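Many people ask me if the machines can do housework yet. I work with this question every day, so I will try to answer in some short posts. My answer is: a little, and slowly.

First, which chores I mean. I don't mean vacuuming, this one is solved well enough for most flats. I mean the boring small work of hands. Put the cup in the basket. Take the cup out. Wipe the table after.

For a person this is not even a chore. My colleague Moushumi Miah does it while she talks on the phone. She does not look at the cup. For a machine, every piece of that sentence is a separate problem.

Metal cups are hard. The surface reflects the light and the depth sensor gives you nonsense. Wire baskets are hard also, the sensor sees through the holes and sometimes decides there is no wall. Put one inside the other and you have a very good test.
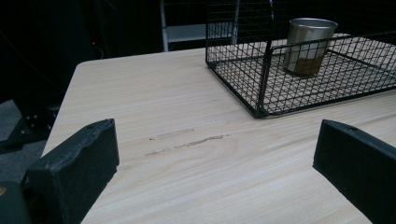

Then comes the table. Let's say there is a mark on the wood. Is it dirt or is it a scratch? A person rubs it one time with a finger and knows. The machine must either wipe forever or stop too early. We have not solved this and I did not see anybody who did.

Some numbers from our small project at Stustmont. We collected 3,000 short demonstrations of pick and place by hand. After training, we gave the arm 158 attempts with cups it had never met. It was good with plastic and ceramic. With shiny metal it was much worse.

Rajitha Ekanayake asked me yesterday how long one cup takes. When all goes well, 15 seconds. My mother needs 2. She is not impressed by my career.

On the shop floor the picture is better. Habibur Fakir visited the Dokano warehouse and he says their arm packs all day with few stops. But there the boxes are the same, the light is the same, and the shelf never moves. A kitchen does not give you any of this.

So when somebody shows you a video of a robot that cleans the kitchen, please ask three things. How many tries? Is it sped up? Who put the objects in their places before?

I am still hopeful, I want to say this too. Two years ago our arm could not find the rim of a cup. Now it finds it and often it holds. Next week we try with spoons, and I am a little afraid of the spoons.

Last updated: 8/22/19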